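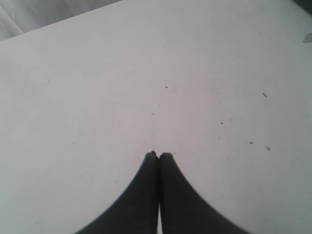 One reader in Itley wrote to us that a white table is never clean, it is only waiting for the next person to notice the crumbs. She wiped hers after every meal for a whole winter and still found little dark specks on it when the lamp was on.

I know this feeling well. When we moved to Rurcombe I wanted a white tabletop, very flat and very plain, and my neighbors told me to choose oak. On oak you can hide toast for a week. On white, each crumb has its own place, and a gray smudge near the side looks bigger every time you pass with your coffee.

So I asked in the Mosine, the small furniture shop beside the station, how they keep their display tables. The answer was simple. First a dry brush, always toward you, with a hand under the edge. Then a soft cloth, damp but not dripping, with one drop of dish soap. For smudges they make a paste from baking soda and leave it for 7 minutes. A matte top should not be scrubbed hard, or it gets shiny patches.

My own table is 111 centimeters long and 78 wide, and the whole work takes me less time than boiling an egg. I do it at 9 in the evening, after the dishes. In the morning there are crumbs again.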